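Subject: Re: [hulto-users] How many demos before it stops being silly?

On Sunday, the Ballham bench wrote:

> We are starting on a scooping task and would like to know how many
> demonstrations people collected before the policy did anything you
> could show to a visitor. We have 56 and it mostly waves the spoon over
> the cup like it is blessing it. Is it worth going on, or should we fix
> the setup first? Also, do you keep the bad episodes?

Fix the setup first. I say this as someone who did it in the other order.

We have been at more or less the same task since September, on the Parri bench: coffee beans, a spoon, a couple of cups, one operator at a time, and a long argument about what counts as finished. Our first set was 567 episodes. The policy trained on it waved the spoon too, only with more confidence.

The trouble was us. Whoever was driving would put the mug back in the same spot after every run, because people are tidy and the spot was handy. So the model learned the spot. Move the mug a hand's width and it would deliver beans, very gently, to the place where the mug used to live. I have seen waiters do this, but they usually notice.

What helped was boring. Before each episode we now move everything, including the things that have no part in the task. The spoon gets a new angle, the cups trade sides of the table, and the clear glass goes wherever it makes the depth estimate unhappy. We also stopped starting every episode with an empty target. 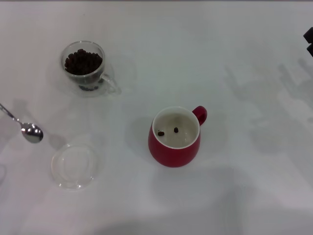

A run that begins with two beans already in the mug teaches something that a clean start never will, mainly that beans in the mug are not a sign that the job is over. Our early policies took one look at a stray bean and retired.

Shadows are the other thing. We had one lamp and a white table, and for weeks every episode was lit the same way. Then a lab cart got parked by the window and the success rate fell off a cliff. Now we let the shadows land where they like and nobody is allowed to fix the blinds. If you are on a white surface with clear glass, collect at different times of day. Our 4 p.m. episodes are ugly and I would not part with them.

On bad episodes: keep them, but label them while you still remember what happened. We use 3 labels – done, failed, and recovered. The last one is worth the most. An operator who drops a bean, goes back and picks it up has given you something you can't easily get by asking for it. (If you ask for it, people drop beans like actors in a school play.) Throw out only the ones where the recording itself is broken, or where the operator wandered off to answer the phone and left the arm thinking.

We are at 1,357 now, counting what survived from the first batch, and the thing scoops. It does not scoop quickly. I would show it to a visitor if the visitor had brought a book.

As for your 56, I would look at them before adding any more. Overlay the first image of every episode and see whether the cup turns into a blur or stays a nice sharp cup. If it is sharp, you have one demonstration, recorded 56 times.

One question back, for anyone on the Bedetti gloves: does your wrist stream still lag the overhead one after the last Hulto update? Ours does, just enough that the spoon arrives before the hand has decided to move it. I can send a log, or a short episode if that is easier to look at.

– Parri bench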